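4.2 Where the demonstrations come from

Most papers in this area report how many demonstrations were collected and say very little about how they were given. We think this is a mistake, and our own data set is part of the reason we think so. Of the 1,741 demonstrations in the Raltlow set, 860 were given by remote control and the rest by hand, with the operator moving the arms directly. In an early draft we treated the two as the same thing. Korkor Tsikata, who gave many of both kinds, objected, and after looking at the recordings again we agreed with her.

The trouble is easiest to see in the bottle tasks. An operator guiding the arm by hand feels a bottle begin to slip and corrects for it, often without noticing. None of that feeling is in the record. What is kept is a path, a grip width and the pictures from the wrist camera, and a learner is then asked to copy a correction whose cause it was never given. Under remote control the operator feels nothing, so the record is at least fair: the person had little more to go on than the machine will have. The price is that the movements are slower and full of pauses. Whether a pause means "wait here" or "I am trying to see where the cap is" cannot be told from the path alone, and we do not believe claims that a large enough model will sort this out by itself.

Clear bottles make matters worse. The wrist view in Figure 2 is typical of what the learner receives. The large bottle takes up much of the view, and yet a good deal of what the camera records there is highlights on the plastic and other things on the table showing through it. The green cap is the one part with a firm edge. We suspect that several policies described elsewhere as having learned to handle bottles have learned to find caps, and we cannot rule out that ours is one of them.

Our colleagues at Saltton take a more hopeful view. Keir MacAulay has argued in discussion that a skilled operator will, with practice, come to give demonstrations that suit the camera -- turning the cap into view, keeping the second arm clear of the object. This may well happen. But it means that the operator is being trained along with the robot, and results from such a person say little about what a newcomer could teach it. We had 33 operators in all, and the spread between them was wider than the spread between the learning methods we set out to compare. A table that ranks methods without naming who gave the demonstrations should be read with that in mind, and this includes the tables in our earlier report on the Cowie trials.

We therefore list results by operator and by manner of teaching wherever the numbers allow it. Where they do not, we make no claim.

Figure 2. Wrist-camera view during the bottle task, with the gripper of the second arm at right. 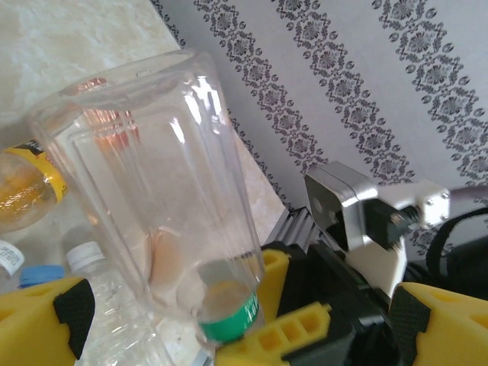 4.3 Scoring an attempt

An attempt was scored from the recording by a person who had not given any of the demonstrations used to train that policy. Attempts on which the scorer could not decide were marked as failures.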